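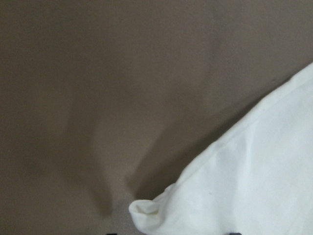 服をたたむプログラムを書いていると、仕事の時間のほとんどは「たたむ」ことに使われません。白いシャツの角がどこにあるか、それを決めるために使われます。先月までの私は、ここがいちばん簡単な部分だと思っていました。机の色は暗く、布は白いので、明るさのしきい値を一つ決めれば布の形が出ます。形が出れば角も出ます。最初の日はそれで動いたので、私は安心して次の仕事に進んでしまいました。

5月に入って、Flerkwoodの評価用のログをまとめて見直しました。手首カメラの画像が3113枚あり、そのうち布の輪郭が正しく取れていたのは2175枚でした。残りを一枚ずつ開いて見ました。こういう作業は嫌いではありません。コーヒーを置いて、キーボードの右矢印を押して、失敗の種類ごとに短い名前をつけます。日本語で名前をつけると同僚に「詩みたいだ」と言われますが、私には英語より覚えやすいです。

一番多かった名前は「影の谷」です。グリッパが角に近づくと、指の影が机の上に落ちます。影は布の縁のすぐ隣でいちばん濃くなることがあり、しかも布と机の境目と似た角度で斜めに伸びます。私の輪郭検出は局所的なコントラストを使っていたので、影の縁も候補に入れてしまいました。角が二つあるように見えるので、推定値がその間を行ったり来たりします。アームはその値を追いかけて、小さく震えます。制御の問題だと思って、私は二日間ゲインを調整していました。恥ずかしい二日間でした。

次に多かったのは「丸まった角」です。布の角は、教科書の図のように平らではありません。少し巻いて、小さな唇のような形になります。巻いていると、画像の中の「先端」と、指が本当にはさむべき場所がずれます。先端をねらうと布の上の層だけをつまむことになり、下の層は残ります。たたむときはそれで困りますが、広げるときはその方が都合がよい場合もあります。ですから、角検出の出力を点一つにするのをやめました。今は先端の位置、巻きの方向、それから信頼度を一緒に出しています。プランナー側の変更は思ったより大きくて、まだ全部は終わっていません。

影については、結局いちばん地味な方法にしました。照明の位置は変わらないので、グリッパの姿勢がわかれば影がどの辺に落ちるかも計算できます。精密な計算はいりません。指と手首を箱で近似して、机の平面に投影して、その範囲ではコントラストを信用しないで色だけで判断します。影は机の色を暗くしますが、白い布にはしません。Damgaardさんは「ネットワークに学習させればいいでしょう」と言いました。それも正しいと思います。でも、学習させるには正しいラベルが必要で、そのラベルを作る道具が影に負けていたので、先に道具を直したかったのです。

頭の側のカメラには、また別の困りごとがあります。机全体が見えるので、袖の方向や裾の線を決めるにはとても便利です。ただし、大事な瞬間になるとアームが大事な場所を隠します。胸のあたりをつまもうとするとき、胸のあたりは見えません。当たり前のことですが、プログラムに当たり前を教えるのは大変です。
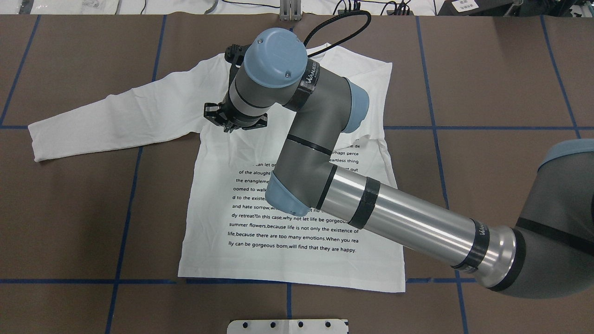 アームの形はURDFからわかるので、関節角を使ってマスクを作り、隠れた画素を「布がない」と読まないようにしました。最初の版では隠れた画素を机として扱っていたため、シャツがアームの形に切り取られて、プランナーは胸に大きな穴がある服をたたもうとしました。ケーブルはURDFに入っていません。手首の後ろでふくらむ黒いケーブルは姿勢によって形が変わるので、マスクを少し太らせてごまかしています。太らせすぎると、今度は見えている布まで捨ててしまいます。ここの数字はまだ手で決めています。自動で決める方法を知っている方がいたら教えてください。

それから、シャツにプリントされた文字です。英語の文章が黒い字で何行も入っています。しきい値の方法だと文字は「布ではないもの」になり、シャツの真ん中に横長の穴がたくさんあきます。穴を埋める処理を入れると直りますが、折った袖と身ごろの間に見える本物のすき間まで埋まってしまうことがあります。今は、穴の周りが全部布であって、しかも穴が細いときだけ埋めています。プリントの端を布がおおっている場合は、文字の行が途中で切れます。この切れ目は折り目の位置を知るための良い手がかりになるはずで、いつかちゃんと使いたいです。文字を読む必要はなくて、行の傾きがわかれば服の傾きもわかります。無地のシャツより情報が多いと考えれば、プリントも悪くありません。(文章の内容は、夏の花のように生きなさい、という感じです。毎日見ているので、少しだけ好きになりました。)

折り返した部分の扱いも書いておきます。白い布の上に白い布がのると、色の差はほとんどありません。あるのは縁にできる薄い影としわだけです。つまり、机の上の影は捨てたいのに、布の上の影は残したいのです。同じ関数の中でこの二つを区別しようとして、コードがひどい形になりました。最後には関数を二つに分けました。布の外を見る関数と、布の中を見る関数です。名前は outer と inner にしました。もっと早く分ければよかったです。

道具の話も少し。ログの再生にはUdexを使っています。カメラ二つの画像と関節角を同じ時間軸に並べられるのが便利です。困ったのは時刻のずれでした。頭の側の画像には撮影した時刻がついていて、手首の側にはドライバが受け取った時刻がついていました。アームが止まっているときは差がわかりません。動いているときだけ、マスクが本物のアームより少し遅れてついてきます。幽霊が後ろを歩いているようで、夜の研究室で見ると気持ちが悪いです。設定ファイルの一行を直したら消えました。
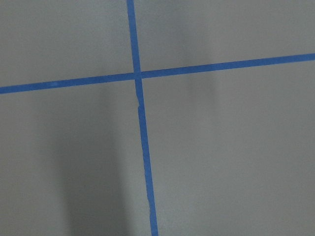 Gheorghița Toma

机の青いテープは、カメラと腕の位置関係を確かめるために使っています。本格的なキャリブレーションは別のボードでやりますが、毎朝それをするのは面倒なので、簡単な確認はテープの交差点で済ませます。手首カメラを決まった姿勢に動かし、テープの線を二本検出して、交わる点を前の日の値と比べます。差が4ピクセルより大きければ、その日は作業を始める前にボードを出します。

青は良い色でした。布の白とも、机の色とも混ざりません。影の中に入っても青のままで、色相だけを見れば線はきれいに取れます。明るさを使うと、影の縁が第三の線として出てくることがあります。ここでもまた影です。シャツの側で書いた影の投影をそのまま使えるかと思いましたが、色相で十分だったので使いませんでした。余分なコードは少ない方がいいです。

注意する点が一つあります。テープは人の手で貼ったもので、まっすぐではありません。継ぎ目のようなところで少し横にずれていたり、縁が波打っていたりします。最初は線全体に直線を当てはめていたので、ずれの下側に引っ張られて交差点が動きました。RANSACにして、反復を1000回にしたら安定しました。そんなに回す必要はないと思いますが、朝に一度しか動かない処理なので、そのままにしてあります。もっと正直に言えば、交差点の近くの短い部分だけを使えばよいのです。来週そうします。

テープの線は、シャツを置いたときに見え方が変わります。布の下に入って消え、反対側からまた出てきます。前は、この線を消してから布を探していました。今は順番を逆にして、線がどこで消えるかを布の境界の証拠として使えないか試しています。格子の位置は前もってわかっているので、見えるはずの青が見えなければ、そこには布か腕があります。腕はマスクでわかるので、残りは布です。白い布にはあまり必要がない工夫ですが、私が本当に心配しているのは次の服です。Porcombeから届く予定の箱には濃い色の服も入っているそうで、明るさの方法はそこで全部だめになります。青いシャツが入っていたら、どうしましょう。

コードの公開について何人かの方から質問をもらいました。outer と inner の部分は他のものに依存していないので、整理できたら出すつもりです。マスクの部分は社内の座標変換ライブラリに深く入りこんでいて、取り出すのに時間がかかります。コメントがルーマニア語と日本語と英語で混ざっていますので、まずそこから直します。

前の記事で、手首カメラの露出を自動のままにしていると書きましたが、今は固定です。布が視野に入ると自動露出が机を暗くして、影の判定がまた変わってしまうためです。前の記事の設定を写して使っている方は、ドライバの auto_exposure を切ってください。値は部屋の照明によりますから、私の数字は書きません。白い布がつぶれないところまで下げて、そこから少し戻すくらいで始めるとよいと思います。

次は、巻いた角のつかみ方を書きます。指をどちらの側から入れるかで、まだDamgaardさんと意見が合っていません。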